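Journal > Odds and ends > Menus, menus, menus

Print this page | E-mail this page

Menus, menus, menus

Apr 12, 2025

Quick one, I have rice on and it needs watching.

So the menus. If you read the February post you know the old ones were a disgrace. Paper, folded, somebody's soup on most of them. I kept saying I'd redo them and kept not redoing them, and then Lyle Blackwood came by to drop off the extension cord, picked one up off the pile, and it stuck to his hand. Fine. FINE. I ordered new ones that night.

For anybody new, we do two food nights a month out of the Conneely guesthouse kitchen. One side Thai, one side Chinese, people order from either or mix them up, and most of them mix them up. We've got regulars who get a noodle soup off one menu and then pick off whatever the person next to them ordered from the other. No complaints from me, it clears the fridge.

Went to Zistach for the printing because they're on the Jandside road and I can park. They were nice about my files. My files were bad. Half the photos were sideways and one was of my thumb. The girl at the counter asked if the thumb was meant to go in.

Total came to $396 with the laminating and the clear holders. More than I wanted. I had a number in my head and it was not that number. But the old ones I was reprinting every few weeks and that adds up too, I just never added it up, on purpose.

The layout

Kept it mostly pictures. People point. I used to have a whole paragraph under every dish, what's in it, where I learned it, and not one person read it except my sister and she was checking for spelling. Now it's photo, name, price, done.

The Thai side is bright, big MENU across the top, food photos all over the place going down the sheet. The headings are in Thai, I wanted those to stay. เมนูแนะนำ is "recommended menu," and yes I do recommend all of it, I'm the one making it.

The Chinese one is calmer. Cream and red, a pair of lanterns up by the title, and the dishes in little round photos in rows. I worried they wouldn't look like they came from the same kitchen and they don't, really. Lyle says that's good, you can tell from across the room which is which. I'll take it.

Spent way too long fussing over how they stand up. Flat is no good, they get plates put on them. Leaning on the soy sauce is no good either, ask me how I know. Then there's glare. Anything shiny under the kitchen light and all you see is the light. Tip it back a little and the glare goes, tip it too far and it's lying down again. I did this for most of an evenning.

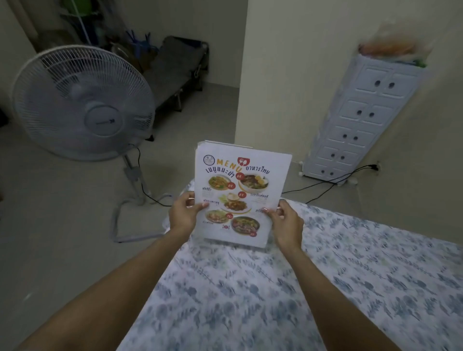 Thai up there, and the Chinese one in its holder next:
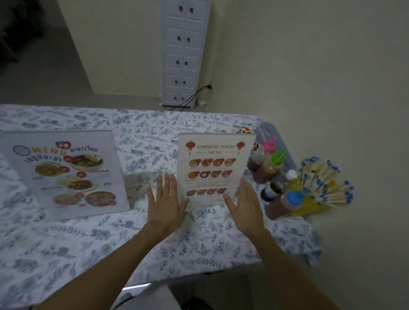

Things I already want to change

1. The dish names on the Thai side are too small. They looked good on my screen, but my screen is about a foot from my face. Anybody over fifty is going to be holding it out at arm's length. Bigger next time.

2. The small print on the Chinese one, same problem and worse. It's pretty! It's also faint. I'll go over it with Zistach and see what a darker red costs me.

3. Corners. Laminated corners are pointy and I've been stabbed by them already. Ullberg (the hardware place, not the bakery) has a corner rounder punch thing, supposedly does laminate. Has anybody used one? Does it crack the edge? I don't want to wreck a sheet finding out.

4. Curl. The glossy ones want to curl a bit. Had a stack of them under the big cookbook overnight and they were better in the morning, then went back to doing it. Maybe two nights. Maybe a heavier cookbook.

5. Prices. I already want to move one and I only just paid to have them printed. Stickers look cheap. Do I care? A little. I might live with the wrong price until the next batch and just make slightly less on it.

Storage

Old ones went in a shoebox under the sink and that's part of how they got so bad, there's a drip under there I've been meaning to fix since forever. New ones are going in the file drawer in the hall, standing up, Thai in front and Chinese in back, with a sheet of wax paper between so they don't stick in the heat. The holders go on the shelf over it. They scratch if you look at them wrong so each one gets a dish towel round it. I'm out of dish towels now.

Wiping them down: damp cloth, tiny bit of dish soap, dry right away. Do not use the green scrubby. I used the green scrubby on the sample one from Zistach and now it's a nice matte finish.

Also before I forget, a few of you asked for the basil stir fry. I owe you that recipe, I know, I've owed it to you for ages. It's written on the back of an envelope and I have to find out which envelope. Next post. Probably next post.

Next food night is the usual time, same door, the side one, the front sticks. Bring your own containers if you want leftovers, I ran out last time and sent somebody home with curry in a coffee can. They said it was fine.

And if you've got one of the old menus at home, and I know some of you do because they've been walking out of here for years, keep it or toss it. Please don't bring it back.

Ok the rice. I can smell the rice.

Get new posts by e-mail! Enter your address to join the newsletter. You can unsubscribe at any time.

Print this page | E-mail this page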